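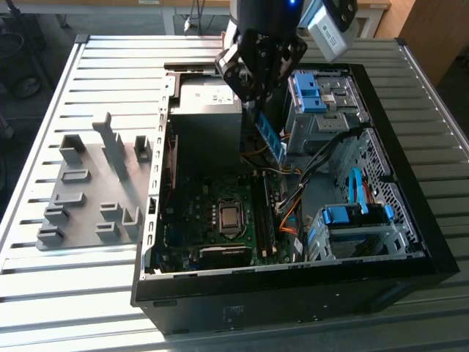 Plarkgate Refurbished Office Tower

Price: $446, monitor not included

Let's start with the word "refurbished," which sellers have stretched until it covers a wipe with a damp cloth. We use it for a tower that has been opened, blown out, given new memory and left running overnight. If a shop can't tell you what it did to the machine, assume it did nothing.

Who should buy it: people who write letters, keep the books and have too many browser tabs open. Who shouldn't: anyone hoping to play new games. The graphics are built in and they are weak, whatever the reseller ads say about "light gaming."

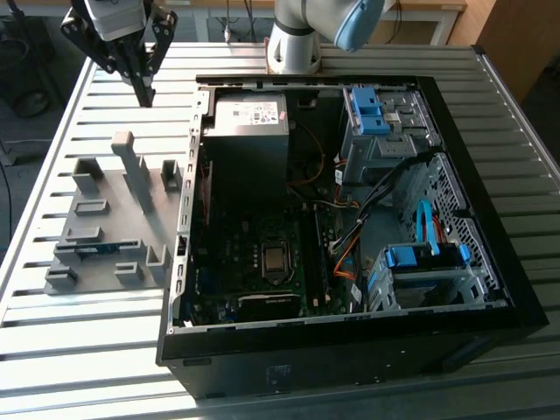
The same goes for "upgrade ready." Every tower ever made gets that label. Ours takes more memory, and a second drive if you buy the bracket (part 1217, sold separately - yes, we think it should be in the box too).

About those speed claims. Preketo, who supply our memory, print a big number on the packet. In an office machine you will not feel it. Having enough memory matters; having the fancy kind mostly doesn't, and we won't charge you for it. 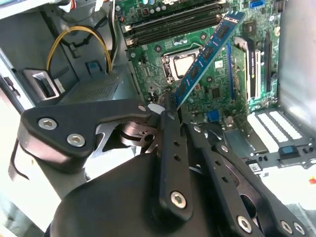 Blue memory module over the motherboard, case open.

Warranty and returns

Parts and labor for 2 years. Returns within 30 days, and you pay the shipping back. We don't sell the extended plan from Sosa any more. Hakim Nugroho on our service desk read the small print and found it left out power supplies, the part most likely to quit.

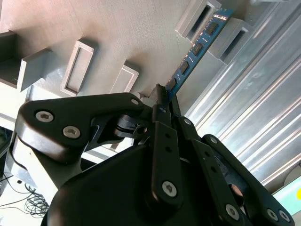 Memory module, with four black chips in a row.

In the box: tower, power cord, one sheet of instructions. No keyboard. The Bultthorpe set is on the accessories page, but any keyboard you already own will do. Orders placed before 3 p.m. go out the same working day.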